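Open Day at the Ukberg Hall: Frequently Asked Questions

Visitors — Schools — Getting here — Contact

We receive many messages before each open day, and most of them ask the same things. Please read this page first. If your question is missing, write to us with the form at the bottom and we will answer within a few working days.

When is the open day?

It is held on a Sunday in October. The doors open at 10 in the morning and close at 5 in the afternoon. The last demonstration begins at 4.15, so please do not arrive later than this if you wish to see the robots working.

Do I need a ticket?

Entrance is free, but the demonstrations need a place booked in advance. Each group has 20 visitors and stays in the demonstration room for half an hour. You can choose your time when you book. The exhibition in the front hall is open to all without booking.

What if all the times are full?

Come to the desk and ask. Every year there are people who book and do not come, and we give their places to the visitors who are waiting. We cannot promise anything, but in the early morning the chance is good. After lunch it is much less.

Who organises the day?

It is organised by Unow together with Diken. Unow builds and programs the robot stations. Diken repairs and sorts used vehicle parts and has its workshop in the same building, on the side of the canal. The two companies have worked with each other for several years, and the sorting demonstration comes from this work.

What will I see in the demonstration room?

There are three stations. The first one is the sorting station, where two arms work over one table with small car parts. The second one folds and closes cardboard boxes. The third one is the training desk, where a member of our staff guides an arm by hand through a movement and the arm repeats it afterwards. The group sees all three stations, always in this order.

What happens at the sorting station?

The arms pick up small parts and put them into a metal tray with three compartments. Each kind of part has its own compartment. Before each run a member of staff lays the parts on the paper in a new arrangement, so the robot cannot simply repeat the run before. It must look for the parts first. Sometimes one of the visitors is asked to lay out the parts, and children usually want this job very much.

A run takes a few minutes. The arms move slowly on purpose, at a speed which we find comfortable for visitors who stand near. In the workshop they are allowed to go faster.
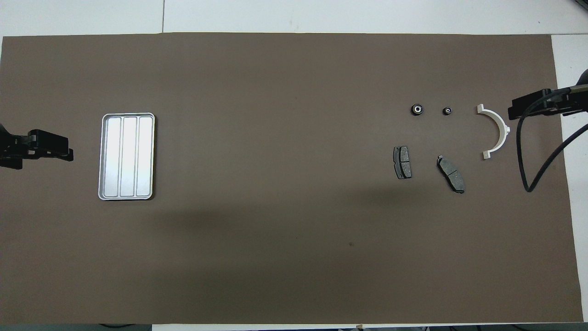 Why do you use brake pads and bushings, and not toys or coloured blocks?

Because they are the parts which Diken receives every day. A block is easy to hold from any side. A brake pad is heavier, its shape is not regular, and the friction material and the metal back do not feel the same to the gripper. We prefer to show the real work, also when it goes less smoothly.

Why is there brown paper on the table?

The table top is white and it reflects the ceiling lamps. With the paper we have fewer reflections, and dark parts and light parts can both be found. It also protects the table. We change the paper when it becomes dirty or torn.

Does the robot make mistakes?

Yes, and you will probably see one. The most common mistake is that a part slips when the fingers close on its edge. The arm then goes back and tries again. If it fails three times it stops and waits for a person. In our last full test before the previous open day the station made 2,127 picks, and 93 of them needed a second try. The metal tray is also a difficulty of its own: it shines, and the shine changes when somebody with light clothes stands near the table. We do not ask visitors to dress in dark colours, but we have thought of it.

Can the two arms hit each other?

The program gives each arm its own area and a common area in the middle. Only one arm may enter the common area at a time. If you see one arm standing still over the table, it is very often waiting for the other one.

Can I touch the robots?

At the first and second station, no. Please stay behind the yellow line on the floor, also when the arms are not moving. At the training desk you may guide the small arm with your own hand if you like. There is a queue for it, so each visitor has one turn.

May I touch the parts?

There is a box with parts on the side table which you can take in your hand. The brake pads in it are used ones and have been cleaned, but they can still leave some grey on the fingers. There is a wash basin near the door.

Is it suitable for children?

Children from six years are welcome in the demonstration room with an adult. For smaller children there is a corner in the front hall with drawing tables and building bricks. It is noisy in the second room when the boxes are closed, and we lend ear protection in children's sizes. Ask for it at the desk.

Can I come with a school class?

On the open day itself we would rather not have whole classes, as the groups are small. Classes can visit on a weekday during the same month. The visit is longer, two hours, and the pupils write a short program for the training arm. Teachers should use the form and tell us the age of the pupils and whether they have done any programming before.

Will somebody explain in other languages?

The explanations are given in English. At two times in the day, 11 o'clock and 2 o'clock, there is also a guide who speaks French and German. Please mark this when you book. There are printed sheets in five languages at each station, and they follow the same order as the spoken explanation.

Are photographs and films allowed?

Yes, everywhere except in the Diken workshop, which is seen only through the glass. Please switch off the flash at the sorting station. The flash disturbs the cameras and the run has to be started again from the beginning.

How do I get there?

Take bus 61 from the railway station and get off at the stop Pruvost. From the stop you walk five minutes along the canal, with the water on your left. Follow the blue signs. The buses are less frequent on Sundays, two in the hour, so please look at the timetable also for the way back.

Can I park at the hall?

There are few places and we keep them for visitors who cannot walk far. Write to us with your number plate and we will keep one for you. All other cars should use the large car park behind the Pruvost supermarket. It is free on that day. Bicycles can stand in the yard.

Is the building accessible for wheelchairs?

The front hall and the demonstration room are on the ground floor and have no steps. The gallery, from where you see into the workshop, is on the first floor and has a lift. The lift is old and small — 90 centimetres wide inside — so if you have a large chair please tell us before, and we will show you the workshop from the yard door.

Is there something to eat?

Coffee, tea, soup and cakes are sold in the front hall until 4 o'clock. You can pay with cash or card. No food or drink in the demonstration room, please, not even a closed bottle.

I would like to work with you. Can I speak with somebody?

At the desk near the stairs you will find colleagues from both companies between 1 and 3 in the afternoon. Unow takes trainees each year in programming and in mechanics. Diken looks mostly for people in the workshop. You may bring your CV, but a conversation is enough for the first time.

What happens if I must cancel?

Use the link in your booking message. It takes one click and another visitor can have the place.

Questions about the open day: use the contact form. Please write your booking number in the first line, if you have one.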